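Home Courses Student Projects Contact

Where the Dishes Go: Shared Kitchens in Baek Hall
December
By Project Group Four, Niswood College

Baek Hall has four shared kitchens, one per floor. The college stocks each with plates, bowls, mugs and flatware at the start of fall term. By winter break most of them are gone, and students eat off paper plates. Our project looked at where the dishes go and whether a simple sign-out sheet would slow the loss.

We first asked the housing office what it had bought. Its records showed 335 pieces for the building, with no breakdown by floor, so we did our own count in the first week. Flatware was left out because too much of it is brought from home and looks the same.

We then put a paper sign-out sheet on the refrigerator door on the second and fourth floors. The first and third floors had no sheet. We went back to all the kitchens at the same hour of the evening, after dinner, for nine weeks.

Mugs and bowls went missing much faster than plates. Students told us they carry coffee or cereal back to their rooms and forget to return the dish. Plates mostly get used at the kitchen table. Several people also said they did not know which items belonged to the college – the stock has been bought in small lots over the years and does not match.

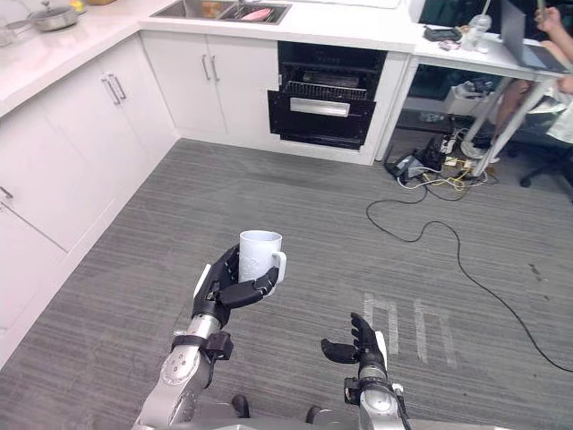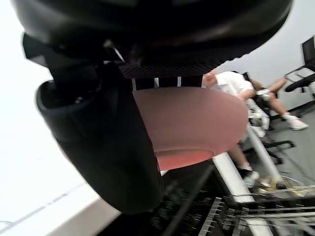
Mug (first picture) and bowl (second picture), the two kinds of dish most often missing.

The sign-out sheet did less than we expected. On the second floor it was used for two weeks and then ignored. On the fourth floor the pen disappeared and we replaced it twice. At the end, the floors with a sheet were only slightly better off than the others.

A return bin worked better. In week seven we left a plastic tub by the third-floor stairs with a note asking for kitchen dishes, and 14 came back in the first two days. We did not plan this as part of the test, so there is no second floor to compare it with.

We suggest that housing put a tub on every floor and mark the bottom of each dish with a paint pen. Closodport Hall has a larger kitchen and would be a good place to repeat the count next year.

Last updated: December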